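Unit 4 handout: What a demonstration count leaves out

Reading for this unit: the Sarner collection notes and the short Ostex write-up. Bring both, marked up.

The headline figure in the Sarner notes is 332 demonstrations. Before you quote it in a lab report, ask what one demonstration is. In the notes, an operator drives the arm through a task once and the log is saved. If the operator fumbles and recovers, that still counts as one. I am not convinced it should.

Look also at how the set is spread. After filtering, 265 logs remain, and 26 of those cover every task with a hand tool. A policy trained on this may pick up a brick very well and tell us little about tools.
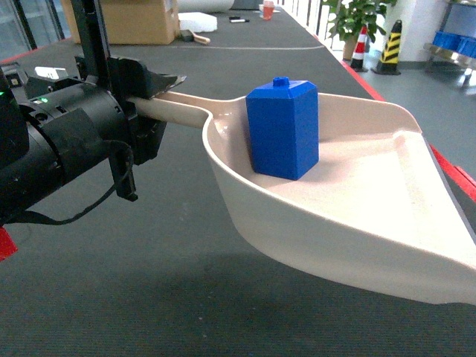
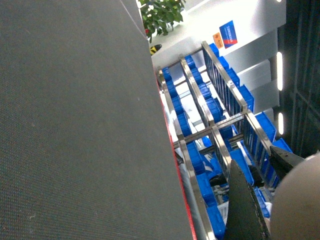
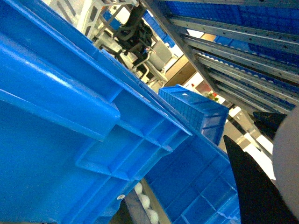
Arow Joo

The wrist view is often sold as the one that fixes everything. Compare the second and third pictures with the first before you agree. Blue bins fill a good part of both wrist views, and a learner can latch onto that color as easily as onto anything useful. The first has blue bins too, but far off, and the dustpan with its block is close and clear.

The Ostex authors say their method "ignores background." They tested it in one room – the same one they trained in. That is a weak test.

For the next session:
Pick one task from the Sarner list and write down what would make you throw a log out.
Say who decides, and when: during collection or after.
Propose one change to the room that should not hurt the policy, and guess by how much it will.

Half a page is plenty. Late work goes in the tray by the lab door.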